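Notebook – Peltia build, January, evening

Save system again. Picked up where Driss Abdelaziz left it before lunch. Loading a chapter 5 save drops you at the Bulham gate with no quest log, inventory fine. Repro every time if you save while the ferry is moving. If ferry is docked, no problem.

Things tried
– cleared cache, no change
– old build (606), same bug, so not from the merge
– turned off autosave, bug gone?? then back after a restart

Think the log is written before the area flag, and the ferry has no area flag while it's between docks. So the loader shrugs and gives you an empty log. Need to check with Driss, he wrote the ferry.

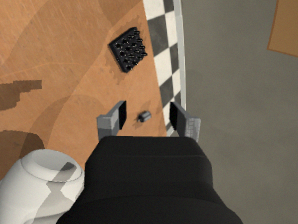
Frame rate in Bulham market still bad. 55 on the dev machine with the crowd off, 19 with crowd on and rain. Rain alone costs almost nothing, so it's the crowd. Every stallholder is running full pathfinding while standing stil. Put them on the idle brain and only wake them when player gets close. Did this for the fish row as a test – much better, didn't write the number down, redo tomorrow.

Also Ollel's boss fight. Phase two music starts in phase one if you parry the opening swing. Kind of like it. Leave until Sotelo (the audio folks) have had a look, they may want to keep it.

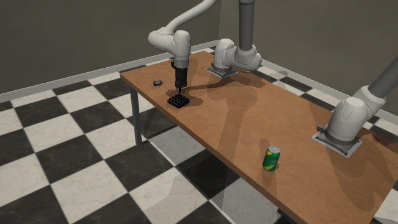
To do
– area flag for ferry, or block saving on it (ugly)
– idle brain for rest of market
– ask Sotelo re parry music
– subtitle for the gate guard says "Ollell", fix spelling in all langauges
– controller rumble stays on after pause, seen twice, no repro yet

Build number for tonight is 607, not pushed. Don't test saves on it.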